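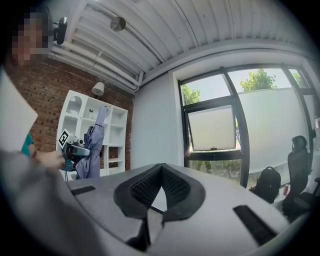
The shelving wall at Flilteden

May 5, 2023

We were told that open cube shelving would sort out the back room. I have heard that before, usually from people with something to sell, so I went along to see what the money had bought. What follows is my own view and not that of the suppliers, who sent a very cheerful leaflet.

The shelves
White, open, a grid of square cubbies, and most of them looked empty to me. It is easy to look tidy with nothing on you. I would like to see the same unit in July, when the spare crockery and the box files have found it. The leaflet for the Moltik range says each cubby will take 8 kg. We shall see.

The arched bit
Upper left, one compartment has a curved top where the others are square. I can't say what it is for. A tall vase would fit no better than in the square ones, and the shape cost us extra on the Esham quote. It does break up the grid, I'll give it that.

The small round thing
Up on one of the higher shelves. I took it for an ornament, possibly a sphere on a stand. One ornament on a unit this size looks a bit lost – either add a few more or take it away.

The brick
Red-brown, left bare, and the best thing in the room. There was talk of plastering over it, with a quote of 1490 pounds, and I am glad that went no further. White against brick is hardly a new idea but it works.

The lamp
A small wall lamp with a white cone-shaped shade, fixed to the brick just above the top of the shelving. Nice enough. I have doubts about how much light will reach the lower cubbies from up there, and the Conceição catalogue has a longer-armed one that I would have picked.

The bill
303 pounds for the shelving, delivery included, and another 100 for fitting. I still think a cupboard with doors would have been the better buy.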